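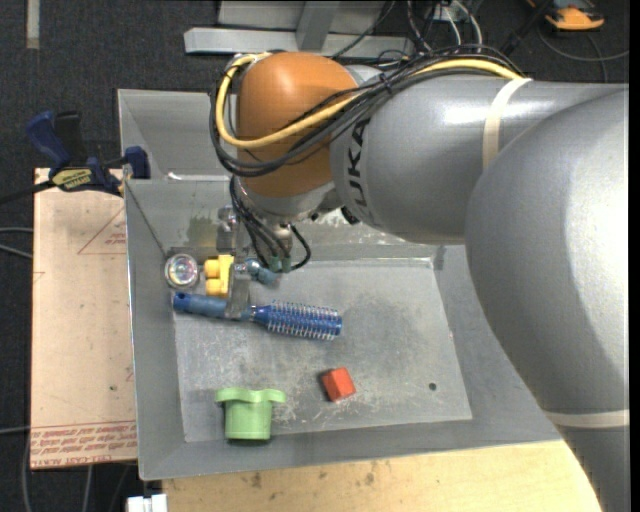

Slim fingers or suction cup for a bin of mixed junk?

Posted by gantrygoblin, 30 August 2024

We have a KUKA arm picking small stuff out of a shallow metal tray. Toy block, red cube, hairbrush, a green plastic thing shaped like a knob. I'm using a thin-fingered gripper from Grondach and it does fine on the cube and the block. The hairbrush is another matter. It grabs the bristles, lifts, and lets go as if it had second thoughts. Over 60 tries on the brush I got 11 clean picks, and my boss has started using the word "suction." Has anyone compared the two on this kind of mix? Budget covers one more tool, maybe.

brackets_and_regret

Ran both for most of April. Our suction cup was a Ruvura and it loved anything flat and smooth. On a hairbrush it will make a lovely hissing noise until you turn it off. Studs on the top of a block aren't its favorite either.

Keep the fingers and move your grasp point. Go for the handle, close across it, and slow down the last bit of the descent. Put soft pads on the tips if yours are bare metal. I went through 4 pad materials and the cheap silicone won, to the annoyance of the person who ordered the expensive one. Also check the slack in your wiring at the wrist before you blame the gripper. Mine was tugging on a connector every time the last joint rotated, and I lost a week to that.

Clindonance

suction. we did 731 picks with it no problem

brackets_and_regret

731 picks of what?

Clindonance

boxes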